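What We Learned Writing House Rules for Our Robot Arm
Project report by Evaristo Sanna, Momia team

When our group picked "good practice" as a topic, I figured it'd be the easy one. No code, just write some rules! Then we tried agreeing on what counts as a finished run, and that ate most of January. Our first draft came from the Nieminen lab handout and had 419 lines in it (way too long, and I skipped half of it myself).

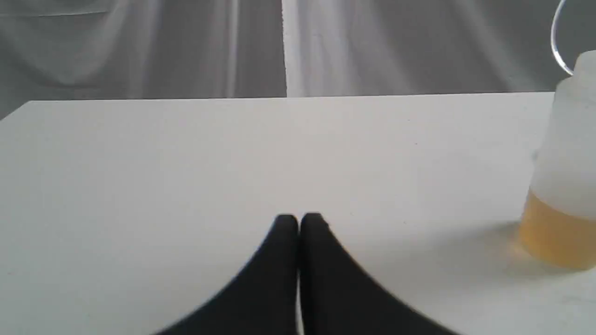 So we cut it down to five rules that fit on one page. Rule one is that the table gets cleared down to what the task needs. Rule two is that hands stay off the table while the arm has power - even if something tips over.

Rule three was the one we fought over. I wanted a slow approach every single time, and my teammates said we'd never reach our 500 runs that way.
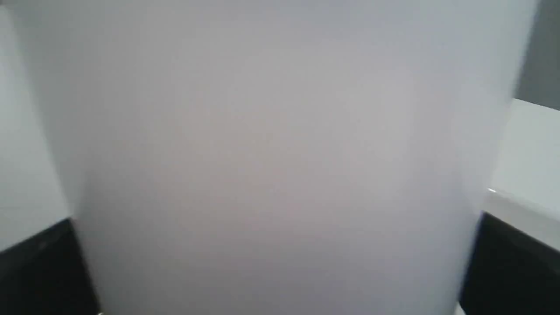

We settled on full speed for travel and slow for the last stretch before contact, which I still think is a bit loose. Rule four says you write the log before you reset anything, bad runs included.
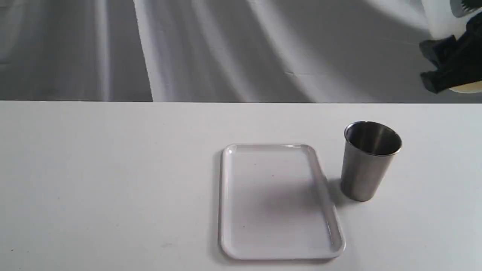 Rule five is just that a second person reads the task card out loud before you start. It felt silly for a day or so and then it was a habit. Next term I'd like to try the page on the Ovov team and see which rule they drop first.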